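How to keep a scorebook for touch rugby (quick version)

Updated 23rd December

Writing this up fast as the Toltby winter league starts back in February and we're short of scorers again. You don't need to have played. You need two pens, a watch and a dry place to sit.

What to bring

Scorebook or a pad of squared paper. Two pens, different colours. Watch with a stopwatch on it, phone will do but the battery always goes in the cold. Clipboard. Bulldog clip for the bottom corner or the wind has your page over mid-try.

Before kick off

Get both team sheets. Not verbally, on paper. Write squad numbers down the left, lowest first, names next to them. Leave a blank line under each team for a late arrival. If two players have turned up in the same number, sort it with the captains now, tape over one if you have to. Gadora had two number 8s last season and the top scorer table was wrong for weeks.

Draw a line down the middle of the page. Home left, away right. Write which end each side is attacking first, you'll forget otherwise.

During the game

Every try gets three things: minute, shirt number, running score. So a line reads

12 - 7 - 3-2

Minute twelve, number 7 scored, home now lead 3-2. Always home score first even if the away side got it. This is the one people muddle.

Didn't see the number? Write a question mark and carry on, ask the captain at half time. Don't guess and don't stop to argue, you'll miss the restart and then the next one too.

Subs are rolling so ignore them. Only write down a sin bin: number, minute off, minute due back. Use the second colour. Circle it when they come back on. A sending off is the same but with a big R and no return time.

Touch counts are the ref's job. Leave them alone, even when the touchline is shouting at you.

Half time

Add up the tries and check against the ref's card. Do it straight away, before anyone wanders off for a drink. If you differ, go through it try by try with the ref and both captains stood there. Put a double line under the half and start the second half fresh below it.

Injury stoppages: we play a running clock, so no adding on, unless the ref signals time off. Then stop the watch and write T/O and the minute in the margin.

Full time

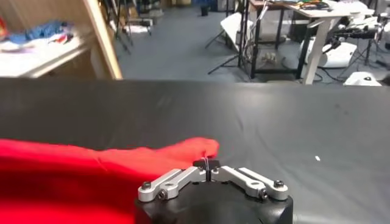 Final score at the bottom, boxed. Both captains sign next to it. Then the ref. No signatures, no result, thats the league rule and they do enforce it. Polák lost a win over it.

Now do the individual totals. Go down the squad list and tally each number's tries, then add the tallies. They should match the final score. If they don't it's nearly always a question mark you forgot to go back to.

Sending it in

Photo of the full page, flat, all four corners showing. Send it the same evening. Keep the paper copy till the end of the season, queries do come up late.

For the season sheet just carry each total forward. Celtura finished on 67 tries last winter and conceded 41, and every one of those came off pages like this, so neatness matters a bit. Legible is fine. Crossing out is fine too, one line through and initial it. No correction fluid.

Common mistakes

Writing the clock time instead of the match minute. Swapping sides when the teams swap ends (don't, home stays on the left all game). Forgetting penalty tries, which go down as PT with no shirt number. Leaving the team sheets in the changing room.

Blank score pages are in the blue folder in the kit bag, take a few spares in case it rains and teh first one goes to mush.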